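9 May 2018 - Skenlow hand, shared bench

Swapped the wrist supply today. The old Czerwiński board sagged every time all the fingers closed together, so I pulled it and put in the Starkus one. Set the current limit to 3000 mA and left it there. Peak on a full close was 3160 before the limit caught it, so the limiter is slow but it does work.

Finger cable tension was off again on the little finger. Backed it out and redid it the way we did in April - two turns, lock, then half a turn more. Ran 462 open/close cycles after that with no slip. Stopped there to let the drivers cool.

Still to do:

- print a new cable guide (the Gumunside file, not the one on the shop drive)
- shorten the wrist harness by 18 mm
- label the spare connectors

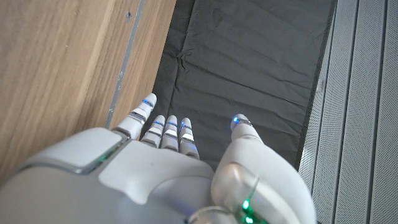
Reach tests next, low over the gray mat, in the channel between the wood panel and the ribbed one. I want the fingers spread a little for the approach and the thumb kept well out to the right. The blue tip lights are handy for this, one on each finger and one on the thumb, easy to pick out against the dark fabric. The mat puckers further up, so flatten it before setting the height or the zero will be wrong. Height offset goes in the config file, not in the script - I keep putting it in the wrong place.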